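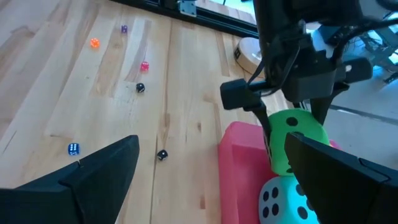
The Jiltia Summit Game

I've been selling this one out of my spare room for a while now and it's still the thing I get the most mail over, so I finally gave it a proper page. It's a tabletop game for 5 players in which everyone runs a small made-up country, and you all have to sit through a two-day alliance summit without falling out (you will fall out!).

Every player gets a folder with a secret brief. Rostel wants the defense budget shared out differently. Zolarura wants Rostel to stop talking about it. Dissanayake hosts, and the host gets to pick the order of speakers, a much nastier power than it sounds the first time you read the rules. You trade favors, leak things to the press deck, and at the end you either sign a joint statement or you don't.

What you get

Five country folders
90 press cards
19 crisis cards
A rule book, rewritten from scratch for this edition
One fold-out map

A game runs 90 minutes if people behave, and I've never had a table that behaved. Put the phone timer on for the closing session or somebody will argue over a comma until bedtime.

I wrote the first version for my cousin's civics class, and Sushil Rajput did the map and the flags, which I still love. Teachers, you can copy the briefs for your own classroom, just please don't post them online. The reading level is fine for middle school and up, though the tariff cards may need a minute of explaining.

Changes in the new edition

The walkout rule is shorter. You can leave the summit early now, but your press cards stay on the table and anyone can play them (mean, I know). I also fixed the typo on the Rostel folder, thank you to everybody who wrote in!

The print run is 600 copies and I pack them myself, so give me 5 working days. Orders for December gifts should come in early.

Page updated 16 September 2025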